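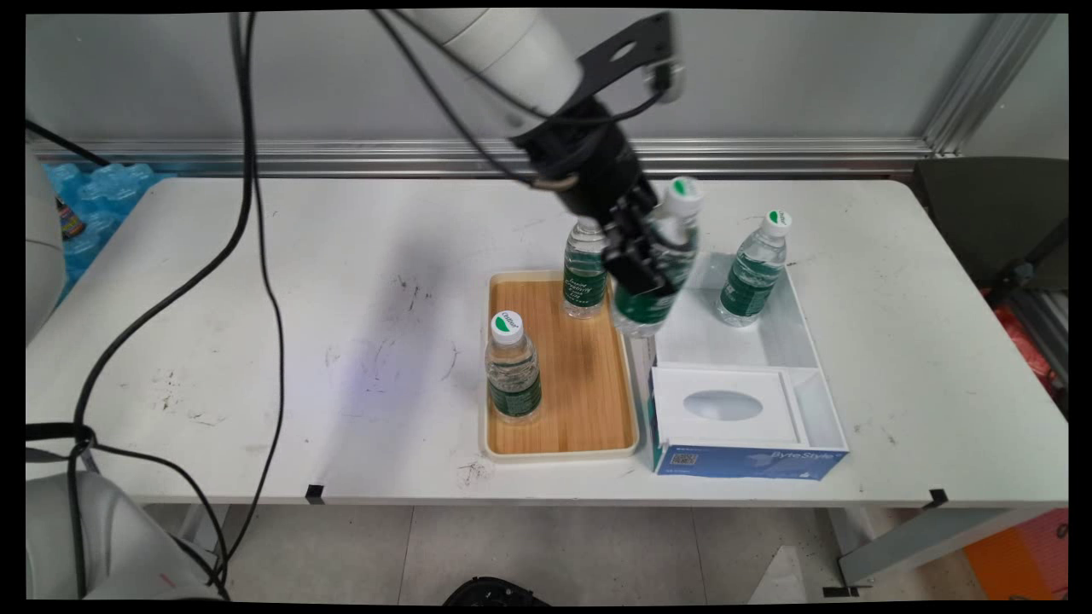 Kolline Serving Tray, Bamboo Pattern

We have sold trays of one kind or another for as long as the shop has been open, and the Kolline is the one we find ourselves carrying home. It's a plain rectangle with a light, bamboo-patterned wood base and a cream-colored rim that stands up all the way around, and it suits a table where people are forever reaching for a drink. Set out the water before a meeting, put one down next to the coffee maker, or keep it on the sideboard for when the family comes over and everybody is thirsty at once!

The raised rim is what sold us. A bottle that gets nudged by an elbow meets the edge and stays on the tray, and if somebody tips over a glass you have a moment to grab a towel before it reaches the papers. It's low enough that you can still pick things up from the side without lifting them over a wall, which matters more than you'd think when you're seated and stretching across.

The pattern is a quiet one. Sigrún Bisgaard, who chose the finishes with us, wanted something that would sit comfortably with white furniture and also with the brown oak tables so many of our customers have, and she went through a good many samples before settling on this (there was a gray one that some of us still miss). The cream rim keeps it from looking too much like a cutting board. Please don't use it as one, by the way. Knife marks do not come out.

Setting it up for water

Single-serve bottles stand nicely on the base with space between them, and we like to leave them a little apart so a hand can get around each one. Turn the labels to face the chairs if you're feeling particular. If you are serving more people than the tray comfortably holds, keep the extra packs nearby and top it up as you go; a crowded tray is a nuisance to carry and a nuisance to take things from.

An open box with low walls and compartments makes a good neighbor for it. Stand a spare bottle in one section and use the others for napkins, sugar packets, stirrers, or the bottle caps that otherwise roll under everything. We don't include a box with the tray, but the Funach divided box in our storage section is a good place to start looking.

Care

Wipe with a soft, damp cloth and a drop of dish soap, then dry it right away, paying attention to the corners where the rim meets the base. Cold bottles sweat, especially in August, so run a cloth under them now and then. No dishwasher, no soaking, and no hot pans straight from the stove.

Ordering

Sold singly or as a set of 2. Offices and meeting rooms can order a case of 12, packed flat with paper between the trays. Orders usually leave us in two working days, and cases take a little longer. Returns are fine as long as the tray is clean and unused.

For case orders, or if you'd simply like to talk over what would look right on your table, ask for Esko Niskanen at the order desk. He is very patient and will happily set a sample aside for you to come and see.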